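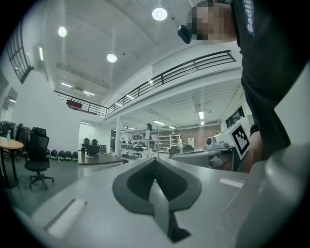
I have a theory that you can tell how a workshop is getting on by its chairs. Give me five minutes in any shared workspace and I won't look at the tools or the noticeboard, I'll look at what people are sitting on, and where it's ended up.

I've been going to the one at Henside for a good while now, and I'm a bit of a bore on the subject of furniture. Office chairs on wheels are the worst wanderers. You park one at a desk in the morning and by four o'clock it's over by a table having a lovely time with somebody's coat on it. People complain about this. There was a message on our group list in May, quite a cross one, asking that every chair be put back "in its designated place", and I remember thinking, what designated place? Who designated it?

My view, and I'll stick to it, is that chairs should be allowed to drift. A big room with a mezzanine needs loose furniture. You've got all that height in the middle and then the lower bit tucked under the upper floor, and the two feel completely different to work in. Some days I want the open part, where I can breathe and make a mess. Other days I want to be under the mezzanine with a ceiling closer to my head and the strip lights on, getting through something boring. If my chair can't come with me then what on earth are the wheels for?

The round table is the other thing I'd go to war over. Every so often someone suggests swapping it for a long rectangular bench, because you'd get more people round it and it would line up with the wall. Please no! A round wooden table is the only bit of a workshop where you don't end up with your own end. At a long bench you get a patch, and then you get a jar of your own pencils on the patch, and before you know it there's a masking tape border. I shared a bench like that at a place in Brornham years ago and I could still draw you the line. With a round one you just budge up. You can't spread a big sheet out on it, I'll grant you that, and things do roll off. I still think it's worth it.

Which brings me to the spray bottle. Leave it on the table! I know the argument, cleaning things live in the cleaning cupboard, very sensible. But I have never once in my life walked to a cupboard to fetch a spray bottle for a ring of tea. I have sat next to a spray bottle and thought, oh go on then, and wiped the whole top down while I was waiting for a phone call. We did a trial of the cupboard system for 3 months and the tables were disgusting. The bottle came back out and they were fine again (fine-ish).

I'm less easygoing about the floor. I don't mind things being kept on the floor so long as they're in a row along the wall, where you can see them and walk round them. A row looks meant. The same stuff in a heap looks like someone's moving out. And the middle should be clear, full stop, whatever job is on. At the Clanura open day I watched a man carrying a sheet of board go straight over a rucksack, and it was the board I felt sorry for.

And lights, while I'm here. We had a quote from a firm called Savolainen to redo the lot, with everything on one clever panel. I'd have spent the money on a second kettle and a decent heater. A mix of round lights up high and plain tubes lower down isn't elegant, but each part of the room gets its own sort of light and you soon learn which you like for what. I do my fiddly jobs under the tubes and my thinking under the round ones. I've no science for that.

Someone did reckon up that we could squeeze in 100 more square feet of benching if we lost the table and stacked the spare chairs away. I'm sure the sum is right. But I go there to get away from my own kitchen, and a room where you can pull up a seat with someone and ask what glue they're using is why I pay the subscription. I'd take the odd chair in the wrong place over the extra benching. If you find the mesh-backed one over by the table again, it was probably me.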